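How do you fold thick sweatshirts so they stay folded?

Laundry & Closets > Folding and Storage

clemcunha
Posted April 23, 2023
Okay so I have finally admitted I own too many sweatshirts. I moved in February and my new closet has exactly one shelf that's deep enough for them, plus a dresser drawer that sticks. T-shirts I can do in my sleep. Pants, fine. But anything thick and soft just puffs back up the second I let go, and by the time I've got four in a stack the whole thing leans over like a drunk.

I've been doing the store fold (sleeves behind, thirds, then in half) and it looks great for maybe a minute. Is it the fold or is it me? I'm folding on top of a pale table in the spare room if that matters, it's a bit slick and things slide.

morais_a
It's the sleeves. Everybody crosses them over each other in the back and then you've got a big lump right in the middle. Lay each sleeve straight down its own side so they never overlap. Your stack will stop leaning, promise.

Joaquim B.
Disagree with morais_a, sleeves straight down just gives you two lumps instead of one, and they're at the edges where you can see them. I cross mine low, near the hem, then fold the bottom up over them. I have kept a shelf of work sweatshirts this way for 9 years and I'm not changing now.

Also get off the slick table! Put a towel down. Or use the bed.

clemcunha
The bed is where I fold everything else, and I hate it for this, the mattress sinks and I can't get a straight edge to save my life. Towel is a good idea though, I'll try it.

Here's where I keep getting stuck, by the way. One half is nice and square and the other half is still a heap:
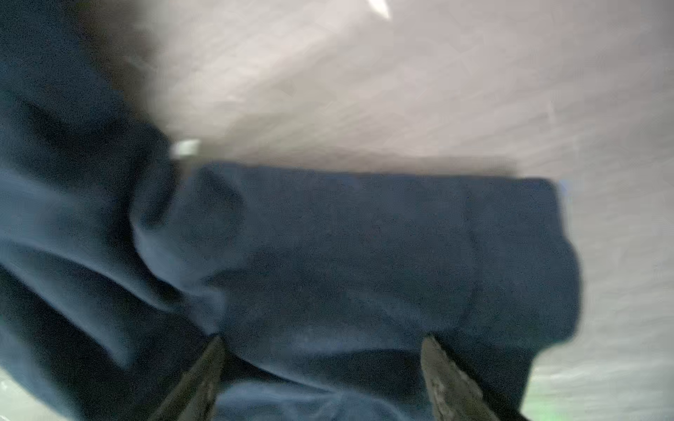
Navy one, partway through. Right side okay, left side not so much.

morais_a
Ha, okay, that helps. The flat part on the right looks pretty good to me. That top edge is nearly straight! I think you're squaring up one end before you've spread the rest out. Try getting the entire thing flat first, and I mean smooth it with your whole forearm, before you make a single fold.

Joaquim B.
On that we agree. Flat first. And look at how round that right edge is, there's air in there. Press it out with your palm from the middle toward the edge before the next fold or it'll spring open on you.

figgy_armindo
Can I be the annoying one? Why fold them at all? I roll. Hood or neck tucked in, roll from the bottom up, stand them in the drawer on end. I can see every color at once and nothing leans because there's no stack. Takes me less time than reading this thread did.

clemcunha
Drawer sticks, remember :( I'd have to yank it every morning. And a rolled sweatshirt comes out with that ridge across the chest, or mine do anyway.

figgy_armindo
Rub a candle along the drawer runners. The ridge is from rolling too tight. Loosen up a little.

Joaquim B.
Rolling is for socks and sleeping bags.

figgy_armindo
My sister says the same thing and she has a chair with a week of clothes on it, so

hneves
Jumping in with something different. If the shelf is deep, shelf dividers solved this for me. I have the Brakcombe ones, they just clip on, and each stack gets its own little wall. I fold pretty badly (half the time I don't bother smoothing) and it all stays up because it can't go anywhere. Five high is my limit with the thick ones, after that you pull one from the bottom and ruin your work.

morais_a
Dividers are cheating but I own some too.

clemcunha
Are the Brakcombe ones okay on a thick shelf? Mine is chunky, it's one of those old built-ins.

hneves
Measure first. Mine were a tight squeeze on a regular shelf and I had to wiggle them. I think Salgado makes a taller one that sits on top and doesn't clip, haven't tried it.

clemcunha
Update! Towel down, whole thing flat, sleeves crossed LOW (sorry morais_a), air pressed out like Joaquim said. Did six of them and the stack made it through the night. It does tip a tiny bit to the left. The gray zip-up is a lost cause, the zipper bends wherever it wants.

figgy_armindo
Roll the zip-up.

Joaquim B.
Hang the zip-up.

morais_a
Zip it all the way before you fold it, then turn it face down. And try my sleeves once, just on that one.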